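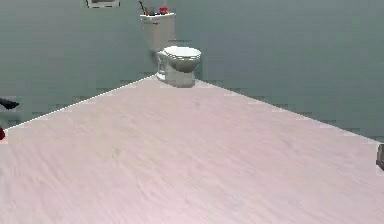 *Simulated bathroom with a clear tabletop in the foreground, from the Trendutlow comparison. Image: Trendutlow*

# Trendutlow finishes first round of simulated gripper tests

January 2019

Trendutlow has finished the first round of a comparison between two robot grippers and says it will carry on with both of them. The work was done entirely in simulation, using furnished household rooms in which an arm is asked to pick up small objects from a table and put them down again in a marked place.

The grippers are the Quintero, a two-finger parallel design with flat pads, and the Fakar, a three-finger design that closes around an object. Both were modeled on the same simulated arm and run by the same controller, which was written in house and goes by the name Plultach. The round took in 644 attempts, split evenly between the two grippers.

Angharad Parri, who ran the tests, said the results depended heavily on what was being picked up.

"The Quintero did better on anything with two flat sides," she said. "Boxes, a bar of soap, a toothpaste tube lying down. The Fakar did better on cups and bottles, and it did much better when the controller had the position a little wrong. You can be off to one side with three fingers and still close on the thing."

Each attempt had a limit of 20 seconds from the first movement of the arm to the release of the object. An attempt that ran over the limit was counted as a failure, even if the object was already in the gripper. Parri said this rule cost the Fakar more than the Quintero. Its fingers have farther to travel, and the controller waits for all of them to report contact before it lifts.

That wait will be shortened for the next round. A version of Plultach that lifts after two fingers report contact has already been written, but it has not been run against the full set of objects.

## Camera position made a difference

The same round was used to compare camera positions. The group set up nine views of the table, some high and looking down, others low and set back so that more of the room comes into view behind the work surface. The controller received only one view at a time and had to find the object from that.

The high views gave the fewest missed objects. The low views were less reliable, mainly with pale objects. The tabletop used in the bathroom setup is a light pinkish white with a wood grain, and a white cup near the far edge was lost more often there than on the darker table used in the kitchen setup.

Dilwyn Hopkin, who built the rooms, said he had expected the furniture in the background to cause more trouble than the table did.

"We have a toilet right behind the corner of the table in one of the views, and there's a bright red thing sitting on the tank," he said. "I thought the controller would go for that. It went for the grain in the tabletop a few times. It picked out a streak and treated it as the edge of an object."

Hopkin said the streaks are part of the surface texture and run across the table at a slant. He plans to keep them. Real tables have grain and scratches, he said, and a controller that can't cope with a drawn one will have trouble with a real one.

He has since added a check to the image step. If the controller finds a long edge that has no matching edge on the other side, it now asks for a second picture from a slightly different angle before the arm moves. This adds time to each attempt. Whether the added time pushes the slower gripper past the limit more often has not been tested.

## How the runs were set up

Every run starts with an empty table and the camera already in place. The object is then added at a random spot within reach of the arm, and the controller is started. The random spots were drawn once and saved, so both grippers faced the same list.

Eight objects were used. They were chosen to cover a range of shapes, and all of them are things that could be found on a bathroom or kitchen counter. Nothing soft was included. The simulator handles cloth poorly, Parri said, and a washcloth that was tried early on sank partway into the table and was dropped from the list.

Contact between the finger pads and the objects was set to the same friction value for both grippers. Parri described this as the weakest part of the comparison. The pads on the two real grippers are made of different material, and the Quintero's are softer. A slippery bottle that fell out of the Quintero in simulation might stay put on a bench.

"I would not buy a gripper on the strength of these numbers," she said. "They tell us what to try first."

The images used by the controller were kept small and compressed to match what it would receive over the lab network. Some blockiness shows in the background as a result, particularly on plain walls. Hopkin ran a short set without compression and found no change in which objects were missed, so the compressed setting was kept for the full round.

## Next steps

Bench tests will use one physical arm, with the two grippers swapped on the same mount. The first bench objects will be the cup, the soap and the tallest of the bottles. Only the high camera views will be carried over at the start. The low views will come back once the image check has been tried in simulation with both grippers.

Trendutlow intends to finish the bench tests by September. A written report covering both rounds will follow, and the saved list of object positions will be included with it so that other groups can repeat the runs with their own grippers.

Parri asked that groups wanting to use the rooms before then contact Hopkin directly. The bathroom and kitchen setups are ready to share. A third room, a laundry with a narrow shelf in place of a table, is still being built.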